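Drustico worktop sealant, 521 ml bottle

I am wary of anything that promises to look after stone for a year in one coat. Drustico says exactly that on the front of the bottle, and then says "reapply as needed" on the back, in much smaller print. I bought it anyway, mostly on the strength of a neighbour's worktop, and I have now lived with it since April.

Putting it on is easy enough. Wipe, wait, buff. The leaflet allows ten minutes for the buffing, which is hopeful. Mine took most of an evening and there were still smears near the sink that only showed up with the light on. The smell is strong but gone by morning.
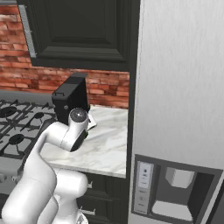
Marble worktop with a black coffee machine on it.

Coffee is the real test in any kitchen, and here the results were mixed. Fresh drips wiped off without a mark. A ring left overnight did not, and I had to go at it with the Skulico paste I have used for years. Lemon juice left a dull patch after nearly 3 minutes. To be fair, the leaflet warns about acid, though you would never guess it from the adverts.

Then there is the claim of "1,000 wipes". Whose wipes, and with what? I wrote to ask and got back a polite reply that answered a different question.

I also tried Rinaldi on an offcut. It costs a bit less, goes on thinner and needs two coats – I could see no difference after a month. Desora do one as well, but only in trade tubs, so I left that alone.

Is it bad? No. Water beads up nicely and crumbs don't stick. I just don't believe in the year. By late summer the stretch beside the sink was drinking up water again, and I have since done it a second time. Buy it on offer, or get the Rinaldi.

Posted 09/01/2000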